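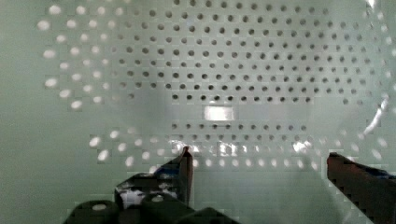 Pale green, curved like a bowl, with small round holes in rows.

Kitchen shapes and small things

A page of kitchen pieces from the Terora tabletop set, the small collection we keep at the Bollard rooms. The pieces are plates, a mug, a little oven and bits of food, most of them in plain colours. The set has grown a lot over the years and the full list now runs to 3592 entries, with room in the cupboards for 4000. We can't show them all, so the gallery changes every month or so. April was given over to cups and spoons.

The green piece at the top belongs with the perforated ware. We have 50 pieces listed under that heading, in several colours, and the pale greens are the ones people ask for most. The holes are dark in the middle and bright in a ring around it, as if light were coming through. The part without holes is smooth.

Perforated ware is kept on the lower shelves, next to the plates. Please don't stack it more than four high – the rims mark each other.

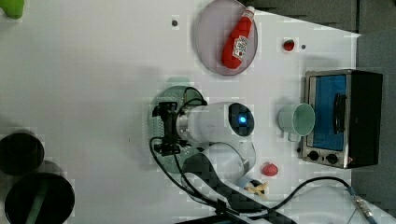 The plates come in more shades than anything else in the set. The lavender-pink one has a thin raised rim and is the right size for a bottle or a sandwich. The see-through plates, green and white, were listed later and have their own page in the catalogue.

Sauce bottles are filed under food, along with fruit and vegetables. The red ketchup bottle has a white cap and a white label with small markings. Some of the round red pieces could be tomatoes or berries, and we have never settled on one name for them, so look under both.

The toaster oven is one of the larger items. It has a silver frame, black sides, two round black knobs and a bright blue inside. Mugs are listed by colour – the mint one is under green.

Catalogue numbers up to 400 are being checked against the old Clurketti list, and a few names may change. The next gallery will be bowls and baskets, followed by the Giáp tea things.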